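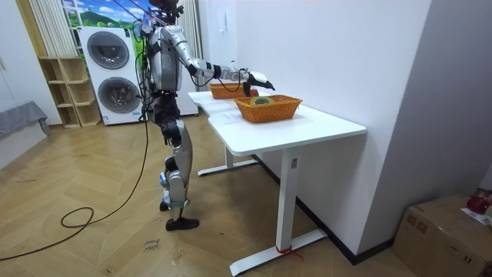 4.2 Equipment Planning and Cost Allocation

Budgets for humanoid platforms are often built around the purchase price of the robot. The records kept at the Galville site suggest that this practice understates the cost of tabletop work. Over the planning period, 916 trials were logged, and spending was assigned to one of four lines: platform, hands, workspace, and upkeep. Quotations were obtained from two suppliers, Rekdale and Druvex, under identical terms of delivery.

Figure 3. Tabletop handling at the Galville site. The robot holds a small red object above a white desk with two orange wicker baskets.

The workspace line was the smallest of the four. Desks, baskets, and objects to be handled were bought from ordinary retail stock under a ceiling of $2,000. Cables were charged to upkeep, as were spare finger parts. Replacement hands required a lead time of 13 weeks from Rekdale and 20 weeks from Druvex, and the longer period could not be absorbed within a single budget year at the Brennan site, where orders are approved only in April.

We therefore recommend that one spare hand be ordered together with the platform and that its cost be entered in the first year. Service contracts should be priced separately, as the two suppliers define covered wear in different ways. The effect of these terms on the cost per trial is examined in Section 4.3.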